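March
By Cremilda Teixeira

The arm was supposed to fetch screws. That was the whole pitch, made by Siv Söderlund at her sister's birthday dinner with a fork in each hand, and by dessert I had agreed to pay for half of it.

We bought it used from a dental supply outfit in Kenthorpe for $1,070, delivery not included. It rode home across my back seat with the belt on, and I drove like I had somebody's grandmother in there.

Siv named it Brumix. I wanted Cirnero. We settled it by coin, and then she looked at the coin again and we settled it by Siv.

The first week went to the base. The second went to finding out that the base was fine and the floor of her garage was not. By the third we had a gripper that could close on an egg, provided you didn't want the egg back. My job was to sit on an upturned bucket with a laptop and say "stop."

"Stop," I said.

"I saw it," said Siv, picking shell out of her hair.

After the eggs she decided we should rehearse on the computer, where things don't need wiping down. She spent her evenings building a room for it to practice in. I assumed this meant a gray box. Siv doesn't do gray boxes. She called me at 5 in the morning to ask what kind of faucet I would like.

"For the robot?"

"For the kitchen the robot is in."

"Does it wash its hands?"

"You're being difficult," she said, and hung up, and when I came by that night there was a sink.
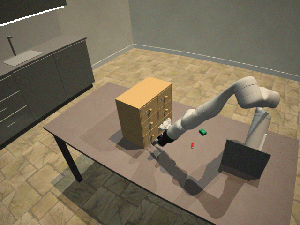
Siv has lived for 13 years in a house where the kitchen drawers come off in your hand. I brought this up gently, over takeout, with the laptop propped against the soy sauce. She had given a machine stone tiles and a light strip under the wall cabinet, and her own stove had one working burner. She had even put tiny label plates by the drawer knobs on the little wooden cabinet, though I couldn't read a word on them.

"What do they say?" I asked.

"Depends what we put in the drawers."

"Screws," I said. "We put screws in the drawers. That was the dinner speech."

She chewed for a while. Then she asked whether I thought the wall should be greener.

We ran it until midnight. I said "stop" 3 times out of habit — there was no egg within a mile — and Siv told me I could get off the bucket, that I was in a chair now, that I'd been in a chair all evening. The real arm stood in the garage under a bedsheet. I went out to check on it before I left and found that she had hung a dish towel on it.

I took the towel in with me. She was pricing tile.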